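Interpersonal Skills and Wellbeing
Home Handouts Reading Calendar Contact

Handout 5: Repairing After an Argument

Jayson Ignacio
Okeke Center for Adult Learning
January 2021

Please read this before the next session and bring a copy with you. Last time we covered how arguments start and what keeps them going. This handout is about what people do afterward. The practice work is in Section 6 and the written task is in Section 7.

1. What we mean by repair

Repair is anything one person says or does that helps two people get back on ordinary terms after a disagreement. It can be an apology. It can also be a cup of coffee left on someone's desk, a joke that both people find funny, or a text message that says "I don't like how we left that."

Repair is different from settling the issue. Two sisters can disagree for years over how to look after their mother's money and still eat dinner together without strain. They have never settled the money question, but they repair each time it comes up. Other people settle the issue quickly, with one of them giving in, and then hardly speak for a week. When you write about your own examples, keep these two things apart. Students often write "we fixed it" when they mean that the subject was dropped.

For this course we use three working terms:

Bid – the first move one person makes toward the other after the argument.
Response – what the other person does with it.
Reset – the point at which both people are talking normally again about ordinary things.

A bid can be missed. This happens a lot, and it is the main subject of the handout.

2. Missed bids

Here is the case we will use in class. Names are changed to initials.

D. and R. share an apartment. On the way home from a family event they argue about whether R. was rude to D.'s uncle. The argument is short but sharp, and it ends with both of them silent in the car. At home, D. goes to the bedroom. R. starts cleaning the kitchen. After a while R. calls out, "Do you want the rest of this soup or should I freeze it?" D. says, "I don't care." R. puts the soup away and goes to watch television alone.

When we ask R. about the soup, R. says it was a peace offering. When we ask D., D. remembers a question about soup. D. was still thinking about the uncle and heard R. acting as if nothing had happened, which made D. angrier.

Notice that R. then felt turned down. By the end of the evening there were two hurts where there had been one, and the second had nothing to do with the uncle. In the next day's argument they talked almost entirely about the soup.

Points to take from the case:

– R.'s bid was indirect. Indirect bids are easier to make and easier to miss.
– D. was not ready. D. had no way of saying so except by being short.
– Neither of them checked.

We will come back to checking in Section 4.

3. Timing

People differ in how soon they want to talk. Some want to clear things up within minutes and find it hard to sleep or work until they have. Others need several hours, or a night, before they can say anything useful. Neither is a fault. Trouble comes when an early talker lives or works with a late talker and each reads the other's timing as a message. The early talker thinks, "If you cared you would talk to me now." The late talker thinks, "If you cared you would leave me alone."

In our August intake we asked 56 students to say which they were. We had 32 early talkers and the rest called themselves late. Many said it depended on the person. Several who called themselves late with a partner said they were early with a boss, and I would like you to think about why that could be.

A simple thing that helps a mixed pair is to name a time. "I can't do this now. Can we talk after breakfast?" gives the early talker something to hold on to and gives the late talker room. It only works if the late talker then brings the subject up after breakfast. If the early talker has to raise it again, the promise loses its value the next time around.

A pause with no end named is usually heard as a punishment, even when it isn't meant as one. If you need to walk away, say when you will be back.

4. Saying it directly

Indirect bids are fine when things are nearly back to normal. After a bad argument, use plain words. They don't need to be good words. Some lines that students in past groups have found they could say out loud:

"I'm still upset, but I don't want to be fighting with you."
"I was too loud. I still think what I think, but I was too loud."
"Are we okay, or do you need more time?"
"I asked about the soup because I wanted to talk to you."

The last one came from the group that worked on D. and R. It is an example of going back and explaining a bid that was missed. People are often embarrassed to do this because it feels like begging. Try it at least once during the weeks of this course, with someone you trust, over something small.

Checking is the other half. If you are on the receiving end of an odd remark after an argument, ask yourself whether it might be a bid. You can also ask the other person. "Is that you trying to make up?" can sound sarcastic, so watch your tone. "Do you want to talk?" is safer.

5. Apologies

We spend less time on apologies than most courses do. There is a good chapter on them in the Corley reader, which is on the shelf in the resource room. Read it if you have time. For this handout, three notes are enough.

First, apologize for the part that was yours and stop. "I'm sorry I brought up your brother in front of the kids" is complete. Adding "but you know how I get when you do that" takes it back.

Second, don't apologize for something you don't regret in order to end the discomfort. The other person usually knows, and you will resent having done it.

Third, an apology does not come with a deadline for the other person. You may feel finished once you have said it. They may not. If someone says "thank you for saying that" and is still quiet an hour later, they have not rejected your apology. Leave it alone for a while.

A question that came up last time was whether you should accept an apology you don't believe. My answer is that you can say you heard it. "I hear you. I'm going to need some time" is a real response and doesn't commit you to more than you feel.

6. Practice in pairs

Work with someone you did not work with last time. Each of you picks a small, finished disagreement from your own life. Do not choose anything current, and do not choose anything involving another student or a member of staff.

Tell your partner what happened in a few sentences. Your partner then asks:

– Who made the first bid, and what was it?
– Was it direct or indirect?
– How did the other person respond?
– Was there a second bid?
– How did you know when you had reached the reset?

Your partner should ask and listen. They should not give advice or say who was right. Then switch over. If you can't remember a bid at all, say so. "We both just went to work and it was fine by evening" is a common answer and worth talking about.

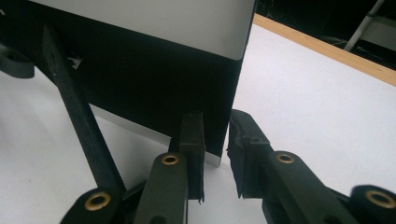
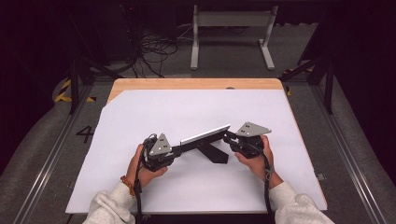
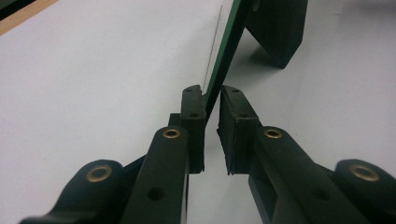

After both of you have had a turn, take 5 minutes alone to write down one thing you would do differently. You will not be asked to read it out.

Those joining from home should do the same exercise by phone with the partner on the list. Turn off the television and go somewhere you can't be overheard. If your partner doesn't answer, use the Fallier worksheet instead and do the exercise on paper.

7. Written task

Write 400 words on one argument you have seen from the outside. It can be between relatives, neighbors, people at work, or two characters in a film or book. Describe the bids and responses using the terms in Section 1. Say whether the issue was settled, whether the relationship was repaired, or both, or neither.

Change the names if the people are real. Do not send the piece to the people it is about.

Marks are given for clear use of the terms and for sticking to what you saw or heard. Last time a number of students lost marks by writing what a person "must have felt." You may guess at feelings, but say that you are guessing.

8. When repair is the wrong goal

All of the above assumes two people who are basically safe with each other. If you are afraid of someone, or if making up is always your job and the same harm keeps happening, the methods in this handout are not the right tool. Getting back to normal quickly can make it harder to see what normal has become. Please speak to me privately, or to the counselor whose number is on the front desk sheet. You do not have to give details, and you can skip any exercise in this course without saying why.

Next session: asking for help from people who don't offer it. Read the Skumico case before you come.

12 shares 3 comments

More handouts
Handout 1: Listening Without Planning Your Answer
Handout 2: Small Talk and What It Does
Handout 3: Saying No at Work
Handout 4: How Arguments Start
The Skumico Case (reading for next session)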